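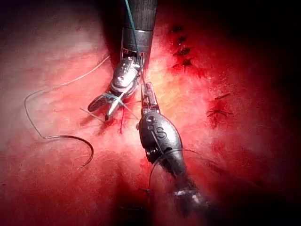
3. Coser la ropa, coser la herida

Confieso que este apartado iba a ser una nota al pie. Mi plan era hablar solo del vocabulario de las modistas de Momdale, y para eso grabé 271 entrevistas con su paciencia correspondiente y muchísimo café (el mío, malo). Pero al transcribirlas me encontré con que media comarca usa las mismas palabras para un dobladillo y para una ceja abierta: puntada, hilván, remate, costura. Como Rommel Navarro ya había etiquetado el corpus Bokano, le pedí que me separara todo lo relacionado con coser, y salieron 3538 menciones. ¡Adiós a la nota al pie!

Lo primero que me llamó la atención es la pareja punto / puntada. En el taller, «punto» es casi siempre el tipo de labor (punto de cruz, punto atrás) y «puntada» es cada pasada de la aguja. En cuanto se habla del cuerpo la cosa cambia: a uno le dan puntos, nunca puntadas, salvo que el que lo cuenta quiera exagerar. Y la aguja, que en el taller se da por supuesta, en los relatos médicos lleva adjetivo casi siempre: «la aguja torcida», «la aguja de gancho», «esa curva» (figura 3).
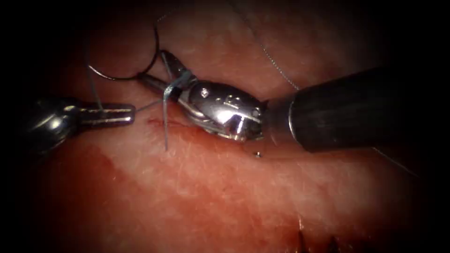 Figura 3. Aguja curva e hilo de sutura sobre tejido.

Una informante de la calle Yordanov, sastra jubilada, me decía que su marido volvió del hospital «hilvanado», y que aquello no estaba ni medio rematado. Le pregunté si era broma – claro que era broma – pero luego repitió el verbo tres veces más sin reírse, así que lo he contado como uso pleno. Quizá alguien lo discuta, y lo entiendo.

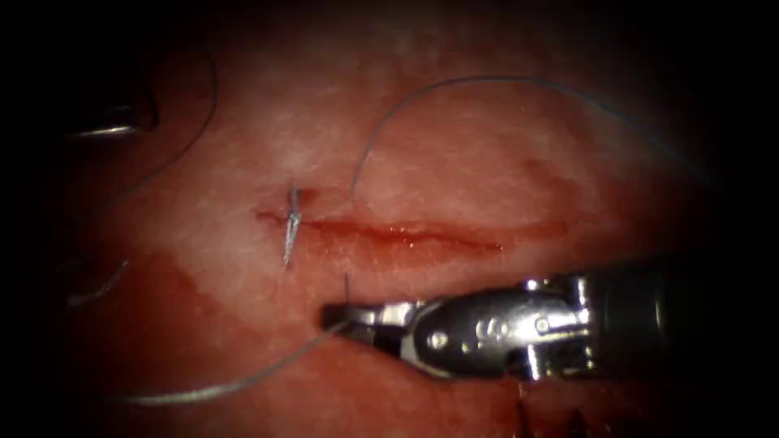

Con «remate» fui más prudente. En unos 20 casos no supe decidir si se hablaba del nudo final o del final de lo que fuera (una obra, una deuda, un noviazgo), y los dejé aparte en la categoría Proklow, que es donde mandamos lo dudoso. El reparto por edades sí me parece claro: los mayores pasan de la tela a la piel sin avisar, mientras que los jóvenes dicen «sutura» incluso cuando hablan de un pantalón. Vuelvo sobre ellos en el apartado siguiente.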